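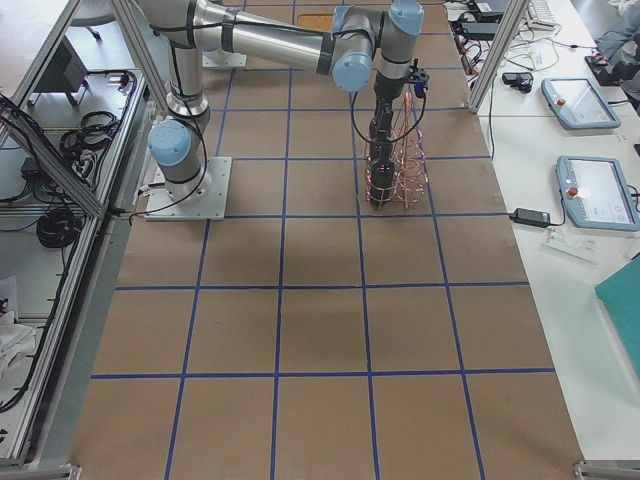
Fig. 1. Work table covered in brown kraft paper, with a grid in dark blue tape. White side table at right.

Workshop Methods 1453
Handout 4: Covered surfaces and tape grids
T. Osagie, F. Madigan

1. Purpose of the covering

A paper covering gives a plain, matte background and takes the wear that would otherwise go to the table top. It also carries the layout. Marks, tape and notes go on the paper and are removed with it. Brown kraft is used in the Ilport room. White paper is acceptable for the exercise, but pencil marks on it are harder to tell from scuffs.

2. Laying the paper

Cut each length longer than the table and let it rest flat before fixing. Work from one long edge to the other, pulling by hand and fixing the ends first. Do not stretch the paper; it slackens when the humidity in the room changes, and a line taped over stretched paper will bow.

Where two sheets meet, overlap them and keep the seam clear of any planned grid line.

3. The grid

The grid in Fig. 1 has lengthwise lines and crosswise bands, giving rectangular cells in roughly five columns. Apparent cell size in a photograph changes with distance from the lens. Take dimensions from the table, never from the print.

Terms used in this course:
Baseline: the first lengthwise line, from which all others are measured.
Pitch: the distance from the center of one tape line to the center of the next.
Clear cell: the area inside the tape edges. It is smaller than the pitch by one tape width in each direction.

Every line is measured from the baseline or from the first cross line. Measuring each line from its neighbor adds up the errors.

4. Worked example

A table is 2000 mm long. The pitch along the length is 160 mm. Twelve whole cells take up 1920 mm, leaving 80 mm. Split the remainder equally, 40 mm at each end, and put the first cross line at 40 mm.

5. Checking for square

Mark 600 mm along the baseline from a corner and 800 mm along the cross line. The distance between the marks should be 1000 mm. If it is short, the corner is less than a right angle. Lift the cross line and lay it again; leave the baseline where it is.

6. Exercise

Due Friday. Lay a grid of your own on a covered bench, at a pitch agreed with your instructor. Hand in a dimensioned sketch and the diagonal measurements for all four corners. State the tape width.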